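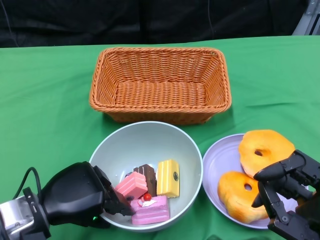 Toy cake pieces in a bowl, with a wicker basket behind.

The Clorkham Bear Cake is a story told about the zoo at Clorkham, in which a keeper is said to have served a birthday cake to a brown bear and then eaten a slice beside it. It is usually presented as a true event. No record made at the time supports it.

Versions

In the most common telling, the bear was turning 44, an age that would be remarkable for a brown bear in any zoo. Other versions make the animal a sloth bear or a "honey bear," a name that has been used for more than one species. The cake is carrot in some accounts and fish in others. All agree that the bear waited politely for its share, a detail that should make any reader careful.

Sources

The story's first known appearance is in the visitor newsletter Geagea, which printed it in a March issue without naming the keeper, the bear or the year. A longer version was later posted on the animal trivia site Cistance, which gave the cake's weight as 136 pounds and cited only the newsletter. The Fundberg animal park has told the same story about its own bear, with the same punch line.

Assessment

A review of the Clorkham feeding logs, published on 30 April 2019, covered 777 pages and found no cake of any kind. Supporters reply that 474 further pages are missing. This is true, but missing pages are not evidence of a cake. Zoos do give bears special food on public occasions, often fruit frozen in ice, and the tale may have grown out of such an event. No link has been shown.

The zoo's gift shop continues to sell a postcard of the story, labeled "as it happened."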